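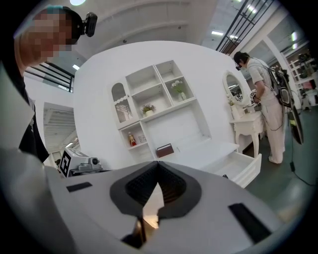 The Case for the Half-Empty Shelf

By Habibur Munasinghe
March 13, 2025

Built-in shelving is sold by capacity. The Brillcombe catalogue lists linear metres of storage for every unit and says nothing on how much of it ought to be filled. I think the second figure matters more, and that most living rooms get it wrong by treating each compartment as a vacancy.

A cubby differs from a plain shelf in one respect: it has sides. On a long open shelf, objects are read as a row, and a gap looks like something has been taken away. In a cubby the sides do the grouping. One small potted plant occupies its compartment completely as far as the eye is concerned, even if most of the volume is air. The same goes for a vase of flowers. Put a second object beside either and the compartment becomes storage.

Stepped layouts, in which the divisions do not line up from one row to the next, make this more pronounced. They already supply variety in outline. Filling them with objects of many heights adds a second pattern on top of the first, and the two compete. White units on white walls are especially sensitive, as the only contrast available is shadow and whatever has been put on them. A small red and white bottle will register from across the room. Ten of them would register as a shop.

The usual objection is waste. Fitted joinery is expensive, and the joiner who quoted for my own alcove, a Mr Edwards, priced it by the compartment. I accept the arithmetic. My answer is that a unit should have some closed storage, and that this is where the chargers, candles and instruction booklets belong. A cabinet door with a lattice or mesh panel is a reasonable compromise, though it conceals less than people expect. Anything brightly coloured behind it will show.

There is also the matter of dust. My alcove unit is 167 cm wide. Fully loaded last September, it took most of a morning to clear, wipe and reload. With 5 objects on it the job is short enough to be done weekly, and so it is done weekly.

I would leave the lowest ledge until last. It is at hand height for anyone sitting down, and it will collect small boxes and keys whatever the plan says. Better to allow for that and keep the compartments above it sparse.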